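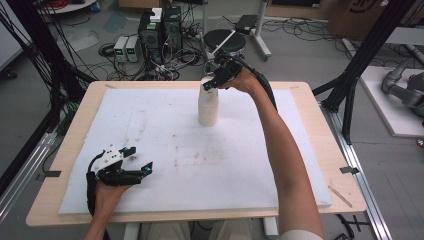
Paper cups: new arrangements from December

The Facilities Office at Charbonneau House has reviewed the supply of disposable cups to the kitchens and meeting rooms, and new arrangements will apply from the start of December.

During the last quarter the building used almost 700 paper cups a week. A good many of these were taken from the stack two or three at a time, and the spare ones were thrown away unused. Cups nested tightly together tend to stick at the rim, and staff in a hurry do not always stop to part them.

Cups will in future be set out in short stacks. Anyone taking a cup is asked to hold the stack steady with one hand and lift the top cup by its rim with the other. If two come away together, the second should be put back at once, provided that the inside has not been touched. Stacks should stand on a clean, flat surface, well away from the sink and the kettle.

Further supplies will be kept in Room 114. Sleeves that have been opened should be folded over at the end and used up before a new one is started. Requests for large meetings should reach Friederike Thiele in the Facilities Office by noon on the working day before -- later requests will be met where stock allows. 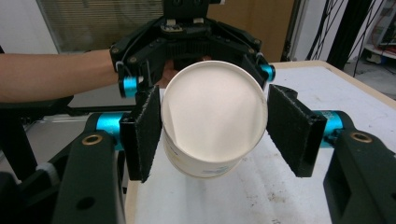
May a paper cup be used more than once?
A cup may be refilled by the same person on the same day, as long as it is still firm and the rim has kept its shape. It should not be passed to a colleague or returned to the stack.

Used cups should be emptied at the sink and placed in the cup bins, which have been moved to the second-floor landing and to the corridor outside Room 303. Lids and stirrers go in the general waste.

Departments that prefer china mugs may apply for a set through Mélanie Turcotte, who also holds the list of kitchens with a working dishwasher. Mugs remain the responsibility of the department to which they are issued.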